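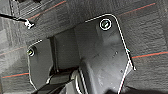 Plate, upper right screw

Board: Payroll & Work Authorization > Wage thresholds
Thread: Shift differential and the September salary floor

tallyrow
We have 13 sponsored technicians at the Dindcombe site. Base pay is $300 a month under the new floor that takes effect in September. Night differential averages $606 a month per person. Can the differential count toward the floor at renewal?

pm_ledger
Only if it's guaranteed in the contract. Variable pay doesn't count. If the differential depends on the roster, leave it out.

quillback4
Disagree in part. Stubbs filed ours last year with a fixed night allowance written into the offer letter, and it was accepted. Same money, different label.

pm_ledger
A different label and a different obligation. A fixed allowance is owed even when the person rotates to days. Did Stubbs keep paying it on day shift?

quillback4
Yes, for the full permit term. It was cheaper than raising base, which would have raised overtime and the pension match.

tallyrow
Filness exports the differential under code 788, which maps to variable earnings. Would I need a new code?

hexrate
Yes. Don't remap 788 in place or you will change prior periods. Create a fixed allowance code, start it on the first day of a pay period, and end 788 for those employees the day before.

pm_ledger
Amend the contracts first. Brilon changed the code and left the old letters on file, and the renewals came back with questions.

quillback4
Some officers only look at the pay slips.

pm_ledger
I wouldn't plan on that.

tallyrow
Contracts first, then the code. I'll price the allowance against a straight base increase and post the numbers.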